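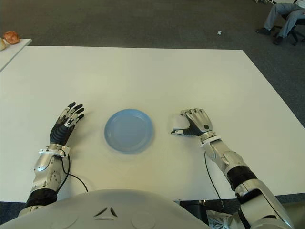 Setting a table: placing the plate

The plate is the reference point for every other item in a place setting. Cutlery, glass and napkin are all measured from it, so an error here is carried through the whole table. These steps cover a plain rectangular table without a cloth, set with round, rimmed plates.

What you need

Dinner plates, one per seat
A tape measure with metric markings
Low-tack tape
Two clean, dry, lint-free cloths

1. Clear and wipe the table

Take everything off the top, including any centrepiece. Wipe with a damp cloth, working from the far edge toward yourself, then dry with the second cloth. Water left on a smooth top lets a plate slide when the cutlery is laid beside it. Matte tops hide damp patches, so check with the back of your hand.

2. Mark the seat centres

Measure the length of the side and divide by the number of seats. Each seat needs at least 500 mm; 600 mm is more comfortable if the chairs have arms. The first centre is half a seat width from the corner, and the others follow at full seat widths. Put a small piece of tape on the table edge at each centre, with the tape folded under so that it pulls away cleanly.

Where seats face each other, mark one side and transfer the marks across with the tape measure held square to the edge. Do not measure the second side separately. Small errors will not match and the plates will look staggered.

3. Check the plates

Look at each rim for chips and set the plate down on the bare top. Press lightly at opposite points of the rim. A plate that rocks should be swapped out. Polish off fingerprints before placing, not after.

4. Place the plate

Hold the plate by the outside of the rim with one hand on each side. Keep thumbs off the inner circle. Lower it straight down over the seat centre and let go with both hands together. If one side is released first, the plate tends to turn or creep.

The near edge of the rim should sit 40 mm from the table edge. Hubert Żak's setting sheet for the hall at Haltby gives 12 mm, but that is for narrow trestles and is too close for a standard dining table.

5. Align

Stand at the end of the table and sight along the near rims. Correct any plate that is out of line by pushing with the fingertips on both sides of the rim. Lift to move it more than a few millimetres, as an unglazed foot will scratch a painted or lacquered surface.

If the plates have a pattern or crest, turn it to the top. Plain coloured plates need no rotation.

6. Remove the tape

Pull each piece slowly, parallel to the table. Recheck the end plates, then lay the forks on the left and the knives on the right, starting with the pieces nearest the plate.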